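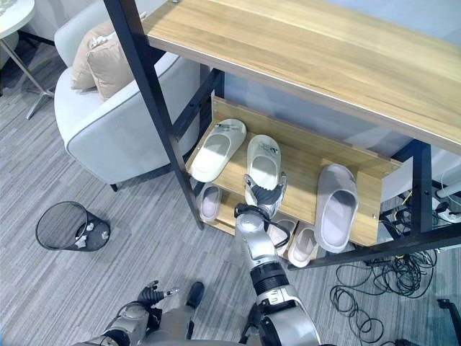

Page last changed: 12/17/24

Figure 3. Slide slippers on the middle and bottom shelves of a two-tier rack. One white slipper on the middle shelf is nearly upright, with its toe opening up.

4.2 How slippers are placed on the entrance rack

In the Ditden homes, the rack near the door was the piece of furniture that changed most between visits. We recorded 313 placements of indoor footwear, and 119 of them were slide slippers. The slides were treated differently from laced shoes. Laced shoes were usually put down as a pair, while slides were often put down one by one, and the two slippers of a pair could end up on different shelves.

Figure 3 shows a rack of the type we call open: boards of light wood on a black metal structure, with no side walls. On the middle shelf, a cream-white slipper lies at an angle to the shelf, and a larger light gray one with a thick ridged sole points its toe to the back. We coded these two positions as "diagonal" and "toe in". The white slipper between them was coded as "upright". The pale slippers on the bottom tier are partly hidden, and for this reason we did not give them a code.

The raised lip at the rear of the middle shelf deserves a short remark. Moncrieff, who made the first coding in June, expected that such a lip would lead people to push the toe against it, so that "toe in" becomes the common position. Our records support this only for large sizes. Small slippers were left wherever the hand released them — often near the front edge.

Color made the coding more difficult than we had planned. In households where most of the slippers were pale, the two coders disagreed on which slippers belonged together in 20 cases. Gillies then proposed to compare the sole thickness first and the strap second, and we used this order for all homes in Ditden and later in Skarkora. The cases which stayed unclear after the second reading are left out of Table 5.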